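Fruit storage on a small table, revised

Posted in July | 14 comments | 23 shares

My earlier post on fruit storage dealt with the fridge. A number of readers asked for the other half: what stays out, and in which container. I have been keeping fruit on an open table for long enough now to have settled on a scheme, and this is the current version.

The constraint is surface area. My own table is 700 mm deep, and a single large bowl in the middle of it wastes most of that while hiding whatever is at the bottom. Fruit at the bottom of a bowl carries the load of everything above it and bruises first. I gave up the bowl two years ago and changed over to four separate holders — a basket with open sides, a woven basket, a flat plate and a clear stand.

The stand takes the firm fruit. Apples and star fruit suit it well. A star fruit has five ridges as a rule, and the ridges brown along their edges long before the flesh is past its best, so it should be handled by the flat of the body and put down without rolling. 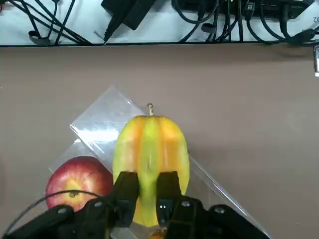 Is a star fruit ready to eat while it still has green on it?
It can be eaten at that stage, but it will be sharp and rather crisp. For a sweeter one, leave it at room temperature until the skin is mostly yellow, then move it to the fridge.

I keep apples away from anything I want to hold back. They give off a fair amount of ethylene, and a green banana next to an apple will turn noticeably faster. The same effect is useful with avocados. One apple beside a hard avocado for a few days is normally enough, and the apple comes to no harm.

Clear acrylic has one advantage over wood or wire for this job: you can check the underside of the fruit without picking it up. It also scratches easily. Clean it with warm water, a drop of washing-up liquid and a soft cloth, and avoid anything with alcohol in it, as this can craze the surface. Mine is a Lirkatis, which weighs 1387 g empty and does not slide when loaded from one side.

The woven basket is for bananas and awkward shapes. Wicker gives slightly under the fruit and lets air in from below. Dragon fruit belongs here too, since the scales catch on neighbouring fruit if it is stacked.

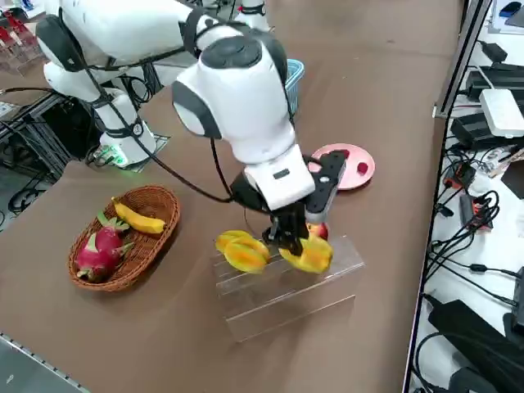
Soft fruit

Strawberries go on a plate in a single layer with gaps between them. They are only out for the day. Anything left by the evening goes back in the fridge, unwashed, on a sheet of kitchen paper. I take out a few at a time, and buy punnets of 400 g at most, having thrown away too many halves of larger ones.

A rim on the plate is worth having. Without one, a strawberry nudged in passing ends up on the floor.

The plastic basket is the overflow. I leave it empty between shopping trips and use it for rinsing as well, the slots being wide enough to drain quickly. Mine came from Skidetti and has lasted 7 years with no cracks at the handles. 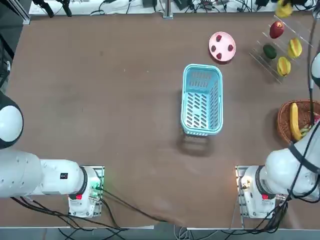 How often should the containers be washed?
Once a week for plastic and acrylic, and straight away if something has leaked. Wicker should be brushed out dry, wiped with a barely damp cloth and left somewhere airy until it has dried completely.

One point remains unresolved. Peppers keep well enough at room temperature for a day or two, but they take up a lot of space and I have no good holder for them. At present they stand loose at the back of the table. I may try one more tier on the stand, if the spare shelf still fits.

14 comments | Share this post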